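Do January signings settle in? A look at one transfer window from the Flinalstead end
Student project report, Sport and Media module
Eimear Mac Giolla
Last updated: January 2018 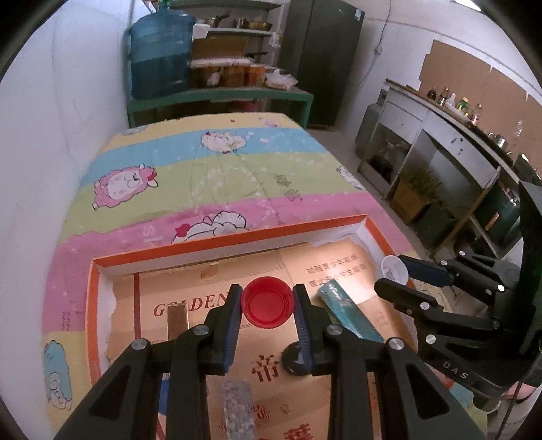
Fig. 1. Red bottle cap on flattened cardboard, with a black two-fingered gripper.

1. What I set out to do

Every winter the same claim comes round. A player who signs in mid-season needs "time to settle", and one who signs in the summer gets a proper run at it. I have heard managers say it, and my own uncle says it at every home match. I wanted to know whether there was anything in it at the level I watch, where the fees are small or nothing at all and the new man often has a job to go to in the morning.

My club is Flinalstead. For comparison I used Randby, who play in the same division and have a similar ground and a similar budget, as far as anyone outside can tell. I took every outfield player who joined either club on a permanent deal over the seasons I could find records for, and looked at how much they played in their first 14 league matches after signing.

2. Where the numbers came from

Mostly match programmes and the two clubs' own results pages. Neither source is very good. Flinalstead's programme lists the squad and leaves you to work out who came on, and Randby's website has a whole autumn missing. Where the two disagreed I went with the referee's sheet if I could get it, and left the match out if I couldn't.

I measured minutes on the pitch. Goals would have made better reading, but a full back who does his job all winter would come out of that looking like a failure. I gave each player a score out of 100, where 100 means he played every minute available to him. Injured players were kept in. I went back and forth on this. A player who turns up in January already carrying a knock tells you something about January, and taking him out would have flattered the winter group.

3. What I found

The summer signings played more. That much agrees with my uncle. The gap closes a lot, though, once you remove the goalkeepers' understudies and the loan players who were later bought, and both clubs buy their loan players in the summer. Those players had been training with the squad for months. Calling them new is generous.

With those gone, I can't say with a straight face that the window made a difference. Randby's winter forwards did worse than their summer ones. Flinalstead's did slightly better. If you only followed one of the clubs you would come away certain, and you would be certain of opposite things.

The biggest crowd in the whole set was 2,697, for a Flinalstead home match in which a forward made his first start after a winter move. He was taken off at half-time. The local report called him "off the pace", and that phrase followed him until the spring, although his score by my method was higher than that of two players signed the August before. I read the match reports on those two as well. They were "finding their feet".

4. Does the press help the story along?

I think so, but I would not put it more strongly than that. Reports on winter signings mentioned settling in far more freely than reports on summer ones, whatever the player had done. One problem is that I did the reading myself and knew what I was looking for. Someone else should do it blind. I asked a coursemate to check a handful of reports and we disagreed over several, mainly on whether "quiet" is a criticism. In a winger I would say it is.

5. Things wrong with this report

The sample is small. Two clubs in one division can't stand for the whole game. Minutes played depend on the manager, and Randby changed theirs in the middle of it all – twice, if you include the caretaker spell. I also support one of the clubs, and readers can decide what that is worth.

My tutor asked for a recommendation. I don't have one for the clubs. For supporters, I would say look up the minutes before repeating what you heard on the terrace. I have shown my uncle the tables and he is not persuaded.

Comments

RandbyTilIDie: The missing autumn was when our winter lads from the year before came good. Convenient.

Old Saab driver: Enjoyed this. Did you allow for postponed matches? We had a run of frozen pitches and some of those 14 would stretch nearly into April.

Eimear: I counted matches, not weeks, so yes, for some players it is a much longer spell. Should have said so in section 2.

tmpk: Quiet is a compliment for a centre half.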